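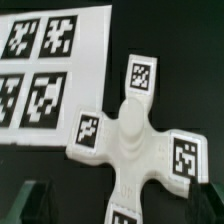
Tilta: a corpus of assembly leaflet text

Overview

Tilta contains the running text of 790 printed assembly leaflets for flat-packed household goods: shelving, lamps, stools, cots, drying racks and similar items. The text was transcribed from paper, split into steps, and annotated for verbs, part names and cross-references between steps. The language is English throughout. Drawings from the leaflets are not included.

The corpus was built to study how short written instructions refer to parts that the reader is assumed to have on hand. It can also be used for step segmentation and for terminology work.

Version and date

This card describes release 2, May 2023. Release 1 used a different step numbering and the two should not be mixed.

Contents

leaflets/ one plain text file per leaflet, UTF-8, Unix line endings
steps.tsv one row per step
parts.tsv one row per distinct part name per leaflet
links.tsv pairs of steps where the later one refers back to the earlier one
splits/ lists of leaflet ids for train, dev and test

Fields in steps.tsv

leaflet_id: matches the file name without its extension
step_no: the number printed in the leaflet, or empty if the step was unnumbered
step_seq: position in reading order, starting at zero
text: the step as transcribed, line breaks replaced by a single space
main_verb: lemma of the first imperative verb, or NONE
warning: 1 if the step is wholly a safety warning, otherwise 0

Fields in parts.tsv

leaflet_id: as above
part_name: the longest form used in the leaflet
short_forms: other forms, separated by semicolons
letter: the letter code printed next to the part, if any
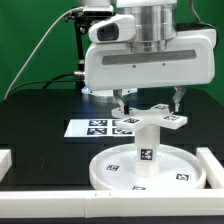 White gripper above a cross-shaped piece on a cylindrical post.

Part names

Naming is the least consistent area of the source material. A flat item with arms may be called a cross, a star base, a spider or simply "the bracket," sometimes with two of these in the same leaflet. Short forms were linked to a part name only when the leaflet left no other reading open. Where a letter code was given, the code decided the matter. Remaining cases carry the value UNRESOLVED in short_forms and should be dropped before any evaluation of coreference.

Plural part names are stored in the singular. "Screws (A)" becomes "screw" with the letter A. Fixed pairs such as "nut and bolt" are kept as two entries.

Collection

Leaflets came from two paper collections. The Kistumbridge collection supplied most of the furniture leaflets and all of the lamps. The Samell collection supplied kitchen and laundry goods. Leaflets without any running text were excluded, as were leaflets where the English was limited to a single warning. Duplicates were removed by comparing step text after lowercasing. Reprints with any change in wording were kept.

Transcription and annotation

Text was typed by hand. Spelling and punctuation follow the leaflet, errors included. Illegible words are written as [?]. Hyphens at line ends were removed unless the word is hyphenated elsewhere in the same leaflet.

Step boundaries follow printed numbering where it exists. Unnumbered leaflets were split at paragraph breaks, then at any change of main verb that also changed the part being handled. A sample of 66 leaflets was annotated twice, independently. Disagreements were settled by discussion and the settled version is the one released. Both original passes are available on request.

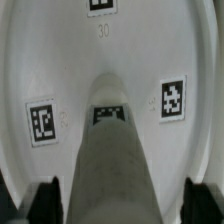

Most disagreements concerned steps that open with a condition ("If the shelf is not level, loosen..."). The released rule takes the verb of the main clause. Verbs inside the condition are not recorded anywhere in steps.tsv.

Splits

The test split holds 20 percent of the leaflets. Splits were drawn by leaflet, with all reprints of one leaflet placed in the same split. Product types are not balanced across splits.

Known problems

- Some links in links.tsv point to a step that only repeats a heading.
- The warning field is unreliable for leaflets in which warnings are run into the step text.
- Fractions are transcribed as typed characters in the older files and as slashed numbers in the newer ones.
- A few Samell leaflets read as translations and have no articles. They are not flagged.

Tools

The tab-separated files load in any spreadsheet or with the Moradi reader, a small script in tools/. Set the quote character to none. Several steps contain unmatched inch marks and will swallow the following rows otherwise.

License

Annotations may be reused with attribution. Leaflet text remains with its original publishers and is supplied for research only.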